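About Gromeck

Gromeck is an electrical training school. We teach domestic wiring, inspection and testing, and portable appliance testing to adults who want to work in the trade or who already do.
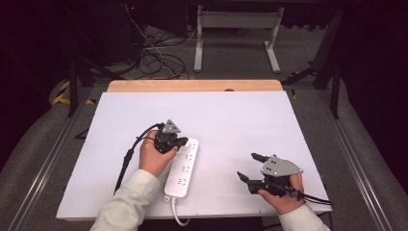 How the school began

Volodymyr Harasym started Gromeck after many years as an electrician on housing and small commercial jobs. He had been taking on trainees and found that most of them had passed their written papers but had spent very little time with a screwdriver in hand. The first courses were run in the evenings in a rented unit behind a tile shop, with 2 wiring bays built from leftover timber and board.

The evening courses filled up and a daytime course was added the following year. We moved to our present building on the Wallenis estate when the old lease ran out. It had been a joinery works, so it came with good light, a solid floor and a loading door, which is useful when the cable drums arrive. The heating was poor for the first two winters and has since been replaced.

What we teach

Our main course is the domestic installer course. It runs over 20 weeks, either in the daytime or in the evening, and covers safe isolation, cable selection, ring and radial circuits, lighting circuits, consumer units, earthing and bonding, and fault finding. You will be in a bay for more than half of your hours here. The rest is classroom work, including the calculations, which we take slowly.

We also run short courses:

Inspection and testing, for people already working as electricians
Portable appliance testing, for site staff, landlords and office managers
An update course for anyone coming back to the trade after a break
Basic electrical safety for kitchen fitters, plumbers and other trades

The portable appliance course covers plugs, fuses, extension leads, kettles, power tools and office equipment. Trainees learn how to carry out a visual check, when a test instrument is needed and how to keep a register. It does not qualify anyone to work on fixed wiring, and we say so at the start of the first session.

The building

The ground floor holds the wiring bays, the test benches and the stores. Upstairs there are two classrooms and a small kitchen. There is a lift at the rear entrance. Parking is free but limited, and people on the evening course usually find a space more easily than those who come in the morning. The bus stop is at the estate gate, opposite Lorente, the trade counter where many of our trainees buy their first set of tools.

You do not need to buy anything before you start. We lend hand tools and test instruments for use in the building. You should bring safety footwear and something to write with. Overalls are optional.

Who comes here

Last year 138 people finished a course with us. Some came straight from school, but most were already in work and changing direction. We have had drivers, chefs, carpenters, a dental nurse and several people from the armed forces. English and maths at a reasonable level are needed for the domestic course. If you are unsure about yours, come in and try a short assessment before you pay a deposit.

We keep groups small enough for the tutor to see everyone's work. If a course is full we will offer you the next one and hold your place without charge.

Fees and funding

The fee for each course is given on its own page. A deposit of £600 secures a place on the domestic installer course and the balance can be paid monthly. Short courses are paid for in full when you book. Employers sending several members of staff should ask for a single invoice.

We do not lend money or arrange finance.

Working with employers

Stastari, a property maintenance firm, has sent its new starters to us for their first block of training for a number of years. We can put together similar arrangements for other firms, at our building or at yours if there is a suitable room.

Visiting us

You are welcome to look round before booking. Please ring first so that a tutor is free to show you the bays. The office is open from 8.30am to 4.30pm and reopens at 6pm when an evening course is running. We close for the first two weeks of August.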